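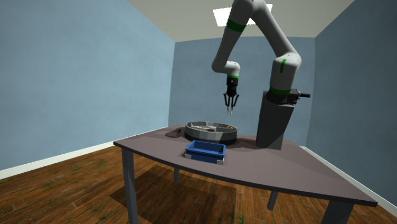 The town of Rusedport will change the colors of its street signs and bus stops, and the work starts in January. The council chose the new set of colors last night, after a discussion that took most of the evening. The main color will be dark gray, with white for the letters and a thin band of green near the top of each post. It is a combination which people already know from many machines and tools, white and gray with green rings at the joints, and the designers at Galtell say it stays easy to read when the light is poor.

The old signs are brown and yellow. They were put up 21 years ago, and on the streets near the harbor the salt has eaten the paint so much that visitors often ask for directions in the shops. The bakery on Kun Street keeps a hand-drawn map on the counter for this reason.

Galtell showed three proposals in the library during the summer. The second one, in blue, got more votes from the public, but the council found it too similar to the signs of the port authority. Some residents are not happy with this. "We were asked, and then they took another one," said a woman who lives near the ferry stop.

The posts will be made by Pakier, a metal workshop on the north side of town. In the first stage 19 bus stops will get new posts, starting with line 12 between the station and the hospital. The buses will run as usual during the work - only the stop at the market must move across the street for a few days.

The old signs will not be thrown away. Residents can ask for the sign of their own street at the town office, and the request form will be at the front desk from next week.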